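Automation where you work: what changed for the people?
Forum: Shop Floor and Back Office

kettle_and_grout
Posted Mar 28, 2025

I clean and turn over rooms for Tundow, 117 of them across two buildings, and since October we've had arms doing part of the bathrooms. I train them now for half my shift, mostly in the simulator, and I love it! I never touched a computer at work before this except to clock in. Two renders from the bathroom set:

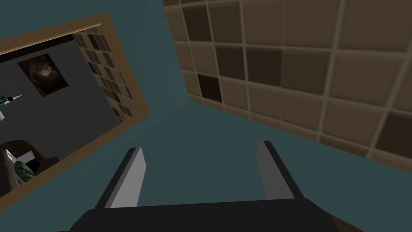
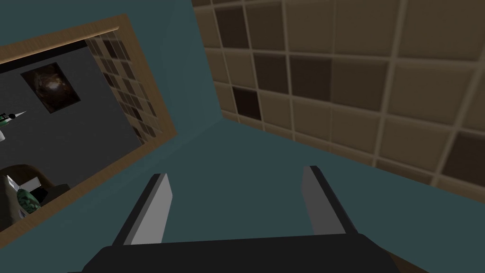

My job these days is deciding what counts as done, and I get to argue with engineers over it (they listen, too). A wall gets one pass from me and the engineers wanted one pass from the arm, so I wrote up why a mirror needs a second look from another angle. With the light wood frame on the teal wall and the tile reflected in the glass, a camera can easily take a reflection for more room. I knew that from years of wiping the things, and it went straight into the task notes with my name on it. My knees are happier as well. Anybody else have a job that moved like this?

beltline_mo
Glad it's good for you, but how many of you were there before October and how many now? At Urero we got the same talk about training the machines. Five people went to the training desk. The rest got moved to nights.

kettle_and_grout
Same crew so far, nobody let go. Hours are the same. The part that did change is who works next to who. We used to do bathrooms in pairs and chat the whole way down the hall, and now I sit with a headset on. I do miss that.

Danish Sial
I run a small laundry and linen outfit, Sial, with 2 folding machines. The chatting thing is real! We put the folding machines face to face so people could still talk over them. Cost us a bit of floor space and I'd do it again tomorrow.

beltline_mo
That's a nice fix. Still don't buy that "so far" though. Get it in writing.

pallet_jill
Mo has a point, but I've been on the other side of it. The Dreltix sorter at our place took over 500 lifts a day off my back and I moved to fixing jams, which pays better. I was scared of it for a month and now I'm the one people call.

Question for kettle: do you get paid the trainer rate for the whole shift or only the sim half?

kettle_and_grout
Only the sim half — and yes, that's what I'm bringing up next. Mo, I'll ask for the other part in writing while I'm in there.

beltline_mo
Good. Post what they say.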